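Closton Residents' Forum
Board: Shared Supplies and Storage
Topic: Storage of the compact umbrellas

dfiadzo
Posted 8/8/25
Members are invited to comment on the proposed arrangement for the loan umbrellas. Since March they have been kept in the hall closet, where the straps come undone and the wrist loops tangle. I propose that each umbrella be folded, strapped and placed in the white storage box, sorted by color. The present colors are light blue, mint green and pale pink. 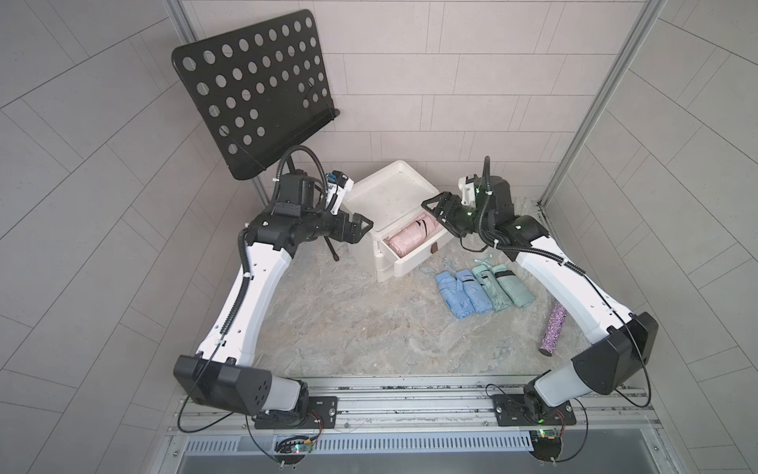
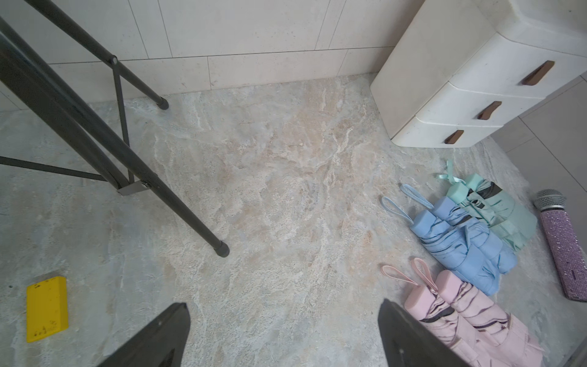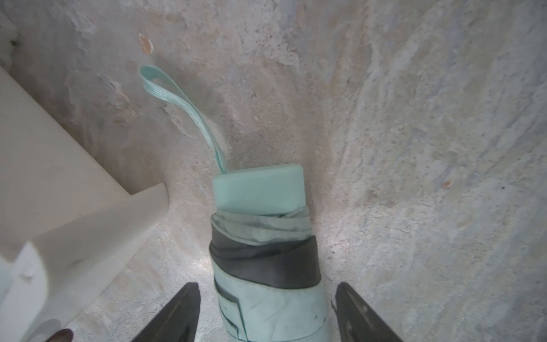 Urnix
I must respectfully disagree with Delali Fiadzo on the box. A closed fold in a closed box holds moisture, and the fabric will smell by autumn. Hooks would cost $29 and would let the wrist loops serve their purpose.

dfiadzo
The objection is noted. The proposal applies to dry umbrellas only. Any umbrella returned wet should be left open for at least 20 hours before it is strapped.

Jevovska
I support the box, with one amendment. Sorting by color is of little use to a borrower, who wants the nearest umbrella. I would prefer that all of them be laid the same way, handles toward the opening — the loops are then easy to reach.

Urnix
That is acceptable for summer. I maintain my position on hooks for the wet months. The closet wall has 42 inches of free space beside the door.

Dogbe
May I ask that the strap be fastened over smooth fabric? Several were returned to me rolled with the folds bunched underneath, and the strap would not hold.

dfiadzo
Agreed, and I will add this to the notice. The box will be used through the end of summer. Urnix is requested to post the hook measurements in this topic.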